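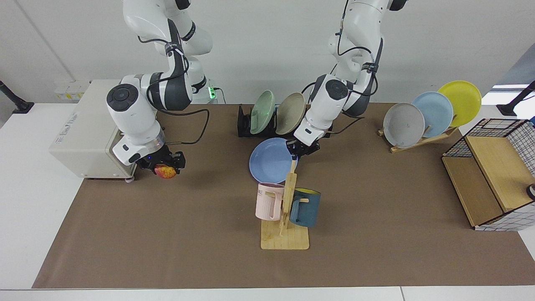 Unuvo opens orders for Rekia, a two-armed tabletop kit for kitchen handling work

Unuvo has opened orders for Rekia, a bench-mounted kit with two arms for laboratories, colleges and product teams working on the handling of household objects. The kit comes with arms, grippers, control software and a set of ready-made tasks based on the kitchen: putting plates into racks, hanging mugs on a mug tree, moving fruit and tidying a worktop.

The first kits will be sent out in July. Customers can order direct from Unuvo or through its distribution partner, Fusteck, which will also handle installation and repairs.

Rekia is meant for groups that want to begin work on two-armed handling without building a cell of their own. The arms are mounted high and reach down to the work, which leaves the table surface free for the objects. Each arm carries a two-finger gripper, and both are run from a single controller. An operator can guide the arms by hand, record the movement and play it back, or write a task in the Nakpan software supplied with the kit.

"We spoke to a lot of teams before we settled on the design, and most of them had lost the better part of a term to brackets, wiring and drivers," said Fotini Margaritis, head of product at Unuvo. "They wanted to get to the plates and mugs sooner. So the kit arrives with the mounts cut, the cables made up and the software already on the controller. You still have to bolt it together, but you don't have to design it."

Why crockery

The kitchen tasks were chosen after trials with simpler objects such as blocks and cartons. Those are easy to grip and tend to sit flat, so a program that works with them may tell a team very little about how it will manage in a home or a canteen.

Plates are thin at the edge and have to be turned upright before they will go into a rack. A mug has to be lifted by a part the fingers can reach and lined up so that the handle passes over a peg. Fruit is round and can roll when touched. Unuvo asks customers to use ordinary crockery in mixed colours and sizes and to move things about between runs.

"Hanging a mug is the task people ask to see," said Iason Ververidis, who leads applications engineering. "The peg is short and the handle hides it at the last moment. If the tree isn't weighted it can shift as well, so quite often you want the second arm close by to steady it. We have left that choice to the user. Nakpan will let you run the arms one at a time or together, and it will stop both if they come too near each other."

What is in the kit

Rekia is supplied with 2 arms, 2 two-finger grippers, the overhead mounts, a controller, all cables and a non-slip mat. A fixed camera for the side of the workspace is included, with a stand and a calibration card. Tables, racks and crockery are not supplied, but the handbook gives the sizes of rack and mug tree that the sample tasks were written for, and a page on adjusting them for others.

The gripper fingers can be changed with a hex key. A softer set is available for glass and fruit and is sold separately. Fingers wear with use - Unuvo suggests checking the pads every 600 working hours and replacing them when the surface has gone smooth.

The controller needs an ordinary mains socket and a network connection for the first set-up. After that it can be used offline. Recordings are kept on the customer's own drive and are not sent to Unuvo.

The Nakpan software

Nakpan is the program used to record, edit and run tasks. It shows the camera view beside a timeline for each arm, and a recording can be trimmed, slowed down or joined to another. Joint positions, gripper opening and camera pictures are saved together with the same time stamps, in open file formats that can be read by other tools.

The library at launch holds 554 recorded runs made at Unuvo's own benches. They include failed runs as well as good ones, marked as such, as several early users asked for both. Customers may use the runs in teaching and research at no extra charge. Commercial use of the library needs a separate licence, which does not affect recordings customers make themselves.

Updates to Nakpan are free for 3 years from delivery. After that, customers may go on using the version they have or pay yearly for new ones.

Limits

Rekia is a bench product for trained users. It is not intended for preparing or serving food, and the arms are not sealed against water, so they should not be used over a sink or near a running tap. Heavy pans and full jugs are outside the range of objects the grippers were tested with. People should keep clear of the table while the arms are moving under program control, and the stop button must be within reach of the operator. Customers are responsible for their own risk assessment, and a blank form is included in the handbook.

Orders, training and demonstrations

Prices depend on the choice of fingers and mounts, and quotations can be had from Unuvo or Fusteck on request. Colleges ordering more than one kit for the same teaching room will be offered a lower rate. Each order includes a day of training at the customer's site, covering assembly, calibration, hand guiding and the first sample task.

Fusteck will hold demonstrations every Friday until deliveries begin. Visitors may bring their own plates, mugs and racks to try, provided they tell Fusteck beforehand so that the table can be set out. Places should be booked through the Fusteck sales desk.

The handbook and the Nakpan file format notes can be requested before purchase. Press enquiries should be sent to the Unuvo press office, marked for the attention of Fotini Margaritis. Technical questions will be passed to Iason Ververidis and the applications team.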